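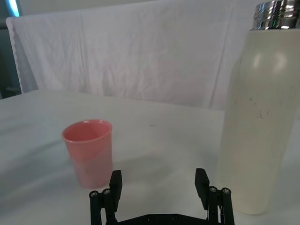

Pink cup and cream-colored bottle on a white table.

Grisen Amateur Boxing and Wrestling Program
Progress report to the Swanepoel Fund
August 12, 2006

Summary

The program is open at both sites and running on the schedule we gave in the application. Boxing started on time. Wrestling started late at Statard, for reasons covered under Facilities. Spending is inside the budget except for mats. We are asking for one change to the spending plan and no additional money.

Attendance

316 people have signed up since the program opened. That number comes from the registration cards and includes everyone who came at least once and returned a signed form. It does not include parents, spectators or visiting clubs.

Signing up and staying are different things, and we should have asked for a better way to track the second. The cards show when a person joined. They do not show when a person stopped coming. Hendrik Hlongwane has gone back through the session sheets for Skumerari and marked who is still active. The same job for Statard is not done, as several of the early session sheets were kept on loose paper and some are missing. From now on both sites use the same bound book.

What the Skumerari sheets do show is that most people who quit do it early, before their first sparring class. Those who reach sparring tend to stay. We also lose a good part of the older teenagers when school sports tryouts begin, and some of them come back after the season.

Women and girls are a larger share of the boxing classes than we planned for. The wrestling classes are still nearly all boys. We don't have a separate girls' wrestling session and do not think we can fill one yet.

Coaching

Stepan Pylypenko leads the wrestling side and Yara Farah leads boxing. Both were named in the application and both are still in place. Two assistant coaches have been added at Skumerari. They are paid by the session and hold the first-level coaching certificate. A third assistant left in the spring for a full-time job and has not been replaced.

All coaches have a current first aid card. The concussion course was canceled by the provider and rebooked. Until it has been taken, the rule is that anyone who takes a hard shot to the head sits out the rest of that session and does not spar again until cleared by a doctor. The rule has been used, and parents have accepted it - a few of the older boxers complained, mainly about the cost of the doctor's visit. We have no budget line for that.

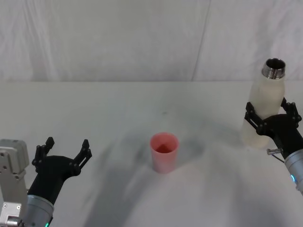 Facilities

Skumerari. The ring was put up in the main room and has given no trouble. The canvas is worn along one side and will need to be replaced within the next year. The heavy bags were hung from a steel frame after the building inspector turned down the ceiling joists. The frame takes up more floor than we wanted and cuts into the skipping area. Locker rooms are adequate. Hot water is not reliable in the evening, and the landlord has been told in writing.

Statard. The room was handed over late and the floor was not level, so the wrestling mats could not go down. The owner paid for the floor work. We lost 7 weeks. Classes there ran as conditioning and stand-up drills in the parking lot when weather allowed, and attendance dropped off. It has recovered since the mats went in, though the Saturday-style open sessions we described in the application have not started there.

The mats cost more than the quote. The supplier had quoted for used mats, and on inspection the foam had broken down in the middle sections, where most of the falls happen. Stepan Pylypenko turned them away and we bought new ones. The difference came to almost $4000.
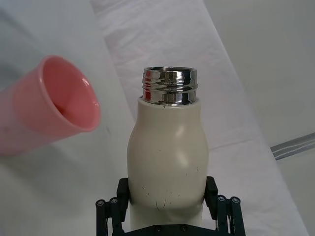 Lizelle Nkosi, in her written comments on the draft of this report, asks whether the used mats could have been kept for warm-ups and the new ones bought only for the center of the room. We looked at that. The two kinds are different heights and the seam between them would be a trip hazard. She also asks that future equipment be inspected before a quote is accepted, and we agree. It will be done that way for the canvas.

Competition

We entered boxers in 4 outside shows during the period. All bouts were sanctioned and all of our boxers passed the pre-bout medical. Results were mixed, which we expected from a group with so few bouts behind it. Two bouts were stopped by the referee, one in our favor and one against. No one was hurt beyond cuts and bruises. One boxer was withdrawn at the weigh-in for being over the limit. He had been trying to lose the weight in the last few days, without telling the coaches. Yara Farah has since set a rule that no one is matched more than one weight class below what they weigh in training, and weights are now written down weekly for anyone on the competition list.

The wrestlers have been to one novice tournament. The late start at Statard meant that only the Skumerari group was ready. Most of them lost in the first round and won at least one match in the consolation bracket. The common problem was bottom position. Practice time has been moved toward that.

We had planned a home show in the summer. It was put off because the insurance for a public event was more than the gate would bring in. The plan now is to hold it in December jointly with another club, with the insurance and the ringside doctor's fee split between us. The other club has agreed in principle. No contract is signed. 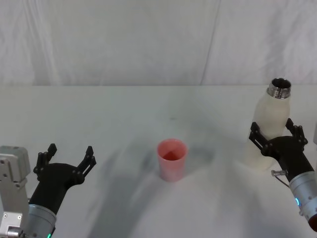 Busisiwe Dlamini has asked that the home show not go ahead unless the wrestling group is also on the card. Her view is that Statard has had the short end of the program so far, and that a boxing-only night at Skumerari would make it worse. We think the point is fair. Exhibition matches can be run on a mat next to the ring if the seating is moved back, and the floor plan is being redrawn to see if it fits.

Change requested

We ask to move the unspent assistant coach money to the equipment line to cover the overrun on the mats. The unfilled assistant position would then stay open until the next budget period. If the Fund would prefer that the position be filled first, we can pay off the mats in installments, and the supplier has said that is acceptable.

Next period

Finish the active member count for Statard.
Complete the concussion course for all coaches.
Get quotes for the ring canvas, with inspection.
Start open sessions at Statard.
Settle the home show contract or drop the date.

The ledger and receipts are attached separately. The session books can be seen at either site during opening hours.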